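FOR IMMEDIATE RELEASE
December 16, 2019

**Rellow opens bedroom reset service in Stutulside. Bookings open now, 8 slots a week to start**

Stutulside. Rellow, the home tidying outfit run by Anju Negi and Arvid Wikström, is adding a bedroom-only visit to its list. One room, one visit, flat price. Called the Rana visit, after the street where the first one was done.

The idea is small. Most people who call don't want the whole house turned over. They want the bed back. Clothes off it, blankets folded, a place for the stuff that lands there every night.

"We kept getting the same call," said Negi. "Bed's covered, guests coming, help. So we made that the job."
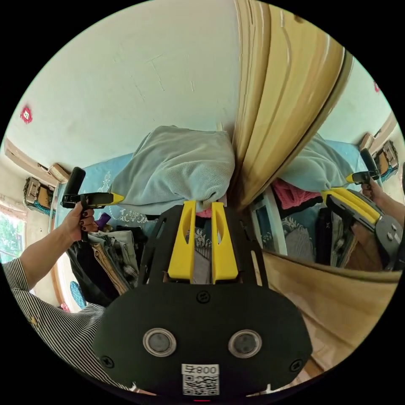 ## What's in a visit

- Clothes sorted and folded into stacks, by person or by season, customer picks
- Knits and heavy blankets folded flat, never hung
- Bedspread straightened and squared to the matress
- Small items (glasses, chargers, straps, single socks) put in one tray by the door
- Boxes on top of wardrobes: left alone unless asked

Price is 280 for a standard bedroom. Second bedroom same day, ask. No charge for the first phone call.

Ribbed knits get their own line in the new Rellow folding sheet, which goes home with every customer. Take it by the rolled edge, lay it out on the bed, fold in thirds, then in half. Wikström wrote the sheet and has opinions about it.

"People fold a blanket in the air and then wonder why it's a lump," he said. "Use the bed. It's the biggest table you own."

Glasses come off the bed before any of this. First line on the sheet, in bold.
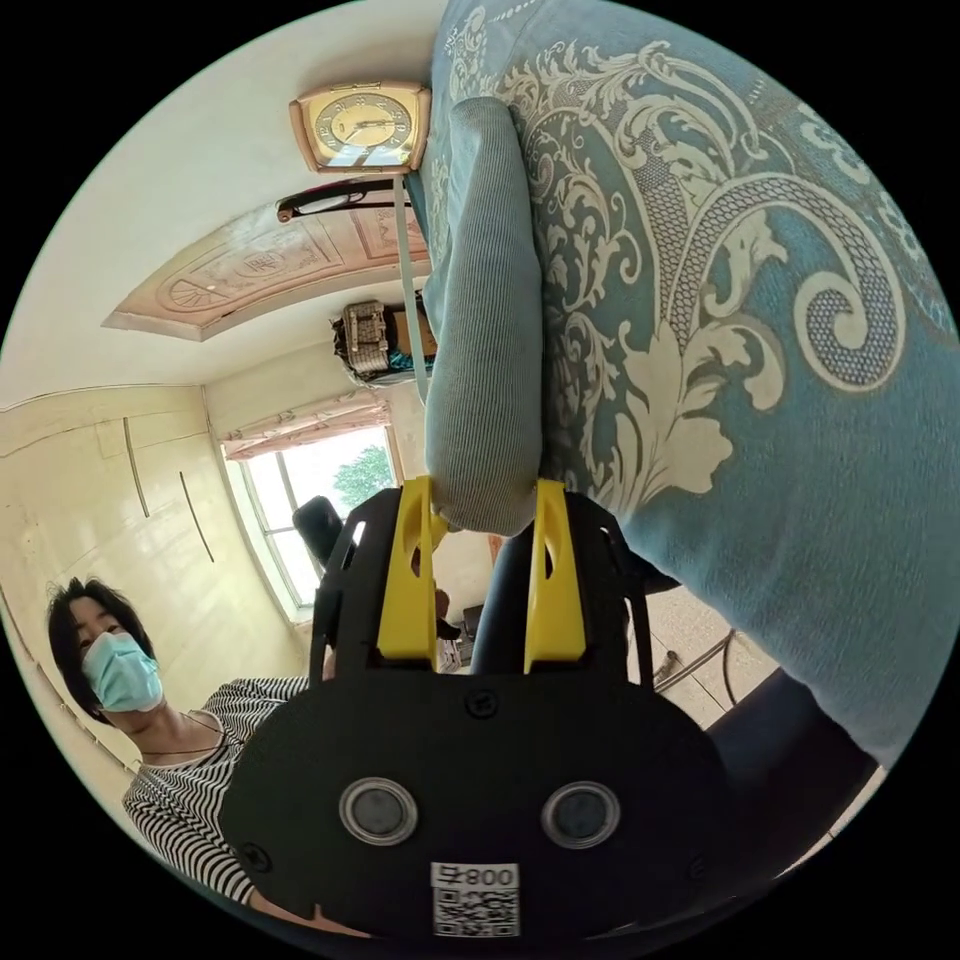

Rellow News, Issue 20

## Background

Rellow started with kitchens and moved on to closets. The team logged 1,229 visits before this launch, most of them in Stutulside and the blocks out toward Zevetmont. Bedrooms were always the add-on at the end of the day, when everyone was tired and it showed.

The new visit puts the room first. Two people, one morning. Customer stays or goes out, either is fine. Folded clothes are stacked on the bed in plain view so they can be checked before anything goes in a drawer.

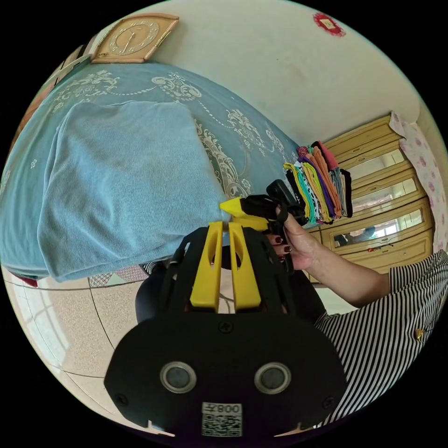
Drawers come last and only with a yes from the customer. Same for anything under the bed. Rellow doesn't take donations away at this time, that may change in April, details to folow.

Gift visits availble. Zevetmont addresses can book too, afternoons only for now.

**Bookings and press:** Anju Negi, Rellow, Stutulside. Folding sheet sent on request, print or email.

###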